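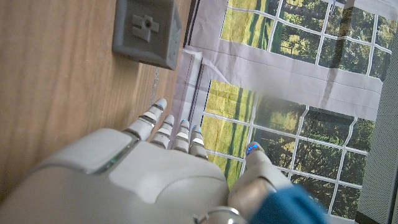
The room at Nellside was altered in November, and several readers have since requested details of the wall print and the arrangement of the table. These notes cover both. They apply to one room only and should be checked against the reader's own measurements before anything is ordered.

## The wall print

The wall behind the table has no window. After some months of working against plain paint, I decided that a large printed view would be preferable to shelves, which collect objects. The design was chosen from the Flutmont range and supplied by Sembiring, who required 34 days from order to delivery. A Boltetex sample was also obtained but was returned, as the greens were considered too blue under the ceiling light.

Prior to hanging, the wall was washed and left overnight. The print was fixed from the top edge downwards. Two persons are recommended for this stage. I attempted it alone on the first occasion and was obliged to take it down again.

## The table

The table measures 122 cm along its longer side and was bought second-hand. Sizes of up to 197 cm were considered and rejected, as the door would not then have opened fully. It has been placed close to the print so that the view is directly ahead of anyone working there.
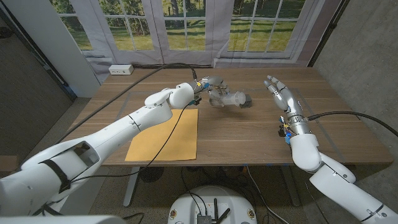 Positioning the table took longer than hanging the print. It was moved twice before the outlook was satisfactory from both sitting and standing height. The French doors, with their white mullions and the lawn and trees beyond, now serve as the outlook, and the warm brown of the table top agrees with them better than I had expected. Light-coloured tape has been laid on the surface to outline a rectangular work area. It is faint enough not to distract. The small white power strip is kept at the back left corner, against the wall, and a translucent plastic cup is one of the few small items permitted on the wood.

## Remaining matters

Cables continue to be unsatisfactory. A channel along the rear edge has been considered, but I have not yet found one in a suitable colour - white would show against the wood, and black would show against the print.

The tape will require periodic replacement. It should be lifted slowly and at a low angle, and any residue removed with a barely damp cloth.

Enquiries regarding the print may be left in the comments, where they will be answered in the order received.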